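Kullbridge workshop notebook, November 2024
Hide glue, second batch

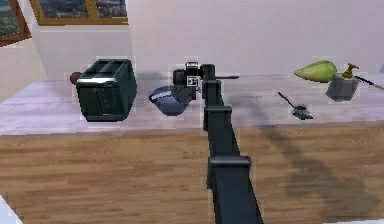 So I'm back to the glue again, having promised myself in September that I would leave it alone until the chairs were done. The old batch had gone thin and a bit sour, and I didn't trust it on the Cavwood job, where the back rails take all the strain when somebody leans (and everybody leans!).

Soaked the granules overnight in cold water, two parts water to one of glue, then warmed them slowly in the double pot. I kept it at 140 F, maybe a hair over when I went off to answer the phone. It came out a lovely clear honey color and ran off the brush in a sheet, just the way the Bošković booklet says it should, so I was feeling pretty pleased with myself.

Glued up 5 test joints in ash offcuts and clamped them for 30 minutes before moving them to the shelf. Two were starved, my own fault, I fussed too long getting the shoulders lined up and the glue had already gelled. Next time warm the wood first!! I write this every year.

The Wodidura clamps are slipping again at the screw end, so please don't use the red pair on anything you care about until I've had them apart.

Leftover glue is in the fridge in the jam jar with the blue lid. Break the good joints tomorrow and note where they fail.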